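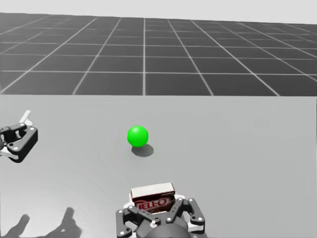 1. Replan

Geetha Acharya changed one line in the planner and started the batch again. The task file asked for the box. The ball was there as a distractor, and the right arm was the one assigned.

Norkora had paid for 100 episodes. The first 82 had finished overnight with 2 faults, both of the same type: the planner had a valid path, the controller accepted it, and the arm stayed at its waypoint until the timeout. 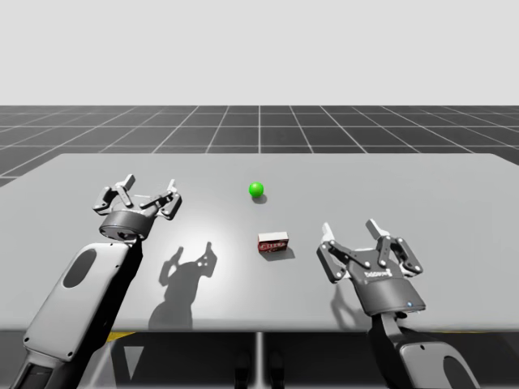

She opened the log for the second fault. Perception had published a pose for the box on every cycle. The confidence value was high. The planner had read the pose, compared it with the last one, found no difference and gone back to waiting for a change.

"It thinks old news is no news," she said.

Kwabena Asante came over with his tea and read the comparison function twice. He asked who had written it. She showed him the commit, dated 2024-08-06, with his name on it.

He drank some of the tea.

2. Tolerance

They set the tolerance aside and gave every pose a timestamp. A pose with a new time now counted as new, even if the box had stayed where it was. The change took 20 minutes, most of it spent on the tests.
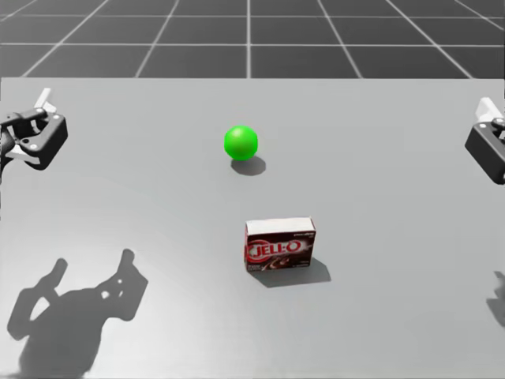 Gebhard Hämmerli wrote from Drakham that he would accept the fix, but he wanted the two faulty seeds run first and the logs kept. A stationary object, he added, was the commonest kind of object.

Geetha queued both seeds. The first reached the grasp state and closed the episode. She loaded the second and turned off the overhead lights so that she could read the plot. 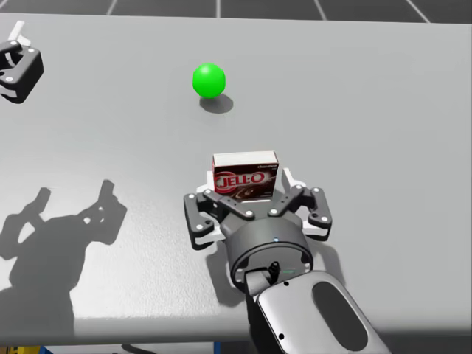
"Is it waiting again?" Kwabena asked.

"It's replanning. Look at the time column."

The numbers went up by one cycle, then another. He pulled a chair across and sat down to read them with her.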